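8/10/26, head camera comparison, kitchen setup

Swapped the old head camera for the Tsuji wide one this morning and ran both against the same island layout. Short version: I love the Tsuji. The old Clustdale unit only ever gave us the near half of the counter unless the neck was pitched way down, and then we lost everything past the sink. With the Tsuji at 21 degrees of pitch I get both basins, the faucet and most of the back row in one view, and the floor too!

Logged 209 frames on each camera. Same controller (Zudell, stock settings), same exposure limits, neck held still. Notes as I went:

- Window side blows out on both. Tsuji recovers quicker when the neck turns away from it, but the glass itself is gone either way. Try capping exposure lower next time.
- Steel basins are still the hard part. Depth in the right one is patchy on the walls, fine on the rim. The rack in the left one came through better than I expected, bars and all.
- White counter on white wall: the edge finder on the Clustdale lost the back edge of the counter 5 times. Tsuji lost it 2 times, and both were with the blinds up. Very happy with that.
- Paper towel roll on the rack is a good target. White, but it has a shape the depth can hold on to. Banana is the easy one, as always.
- Faucet neck gives a ghost edge on both cameras. Might be the chrome, might be my threshold.
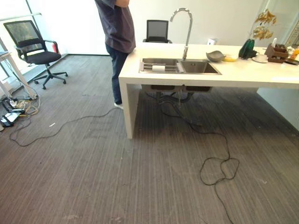
Still to do: the Elatetti wrist camera, which I want to try with the head view running so we can see how much the two overlap over the sink. Bandwidth might be tight on the Zudell with both at full rate, so start at half. Also redo the neck calibration, the horizon drifted a little by the end of the second run. If it holds I'd like to leave the Tsuji on through September.

Old camera is back in its box, mount screws taped to the lid.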